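Dreltis Loose Leaf Rooibos, 90 g Carton

Home > Tea > Herbal and caffeine free > Rooibos

In stock. Ships in two business days.
Sizes: 90 g carton / 10-carton case / refill pouch (back in January)

Rooibos was the first thing we ever sold that wasn't black tea, and I still remember how many customers turned up their noses at it! They said it smelled like a barn (a nice barn, but a barn). Then the weather turned cold, people wanted something to drink after supper that wouldn't keep them up half the night, and little by little the same folks came back asking for "that red one." We have kept it on the shelf ever since, and it has grown into one of the teas we reorder most.

What we carry under the Dreltis name is a long-cut red rooibos, fully oxidized, with no flavoring and nothing blended in. The long cut matters more than you might think. Cheaper rooibos is often so fine that it slips right through an ordinary strainer and leaves you with a gritty last mouthful, and I have had plenty of those. Ours still sheds a little dust, as all rooibos does, so please use a fine mesh basket or one of the paper filters we sell for the Follix pot.

How it tastes

Sweet hay, a bit of honey, and something close to dried apricot if you let it go the full time. There is no bitterness to speak of, so you really can forget it on the counter while you answer the phone and come back to a perfectly good cup. It takes milk well. My own habit is a slice of orange and no milk, but my wife thinks this is a waste of an orange.

How to brew it

Use one heaped teaspoon for a mug, water right off the boil, and leave it for at least six minutes. Ten is fine too. For iced tea, double the leaf, brew it hot, then let it cool before it goes into the refrigerator. It keeps three days in a covered pitcher. A carton makes 34 mugs at the strength we like, and if you drink it weaker you will get more out of it.

Green or red?

We get this question a lot. Green rooibos comes from the same plant, but it is dried quickly so it doesn't turn red, and the cup is lighter and grassier. We sell it separately as Nijs Green. If you are buying for somebody who has never tried either one, start them on the red. 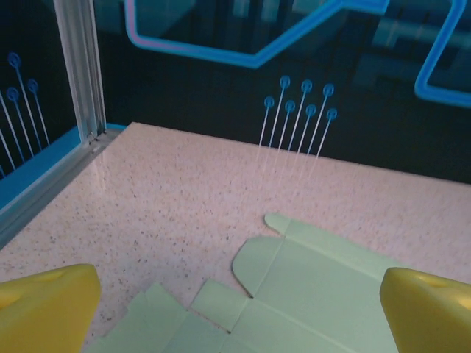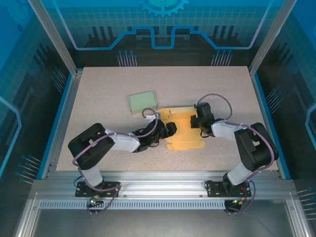 Storage

Keep the tea in a cupboard, away from the stove and well away from your spices. Rooibos picks up smells in a hurry, and I once ruined a whole tin by parking it beside the cumin. Once the inner bag is open, fold it down tight or move the tea to a tin with a good lid. It is at its best within a year of opening. After that it won't hurt you, it just gets a little flat.

Details

Ingredients: rooibos (Aspalathus linearis)
Caffeine: none
Origin: South Africa
Cut: long
Net weight: 90 g
Item: Dreltis Red, loose

Ordering for a café or an inn

The 10-carton case is priced for small kitchens, and you can mix red and green in the same case if you leave us a note at checkout. For larger amounts we pack the same tea under the Droltik label in plain bulk bags. Our last Droltik run was 2,000 bags and it went faster than we planned, so do write ahead if you need a good supply for the holidays. Write to Willy Leemans through the contact form and tell him what you pour now and how many guests you serve. He is happy to send a sample of the red, the green, or both.

Returns

Unopened cartons can come back to us any time within 90 days. If you opened one and simply didn't care for it, drop us a line anyway and we will help you pick out something else.

Page updated September 9, 2019

You may also like: Nijs Green Rooibos, Follix Two-Cup Pot, Follix Paper Filters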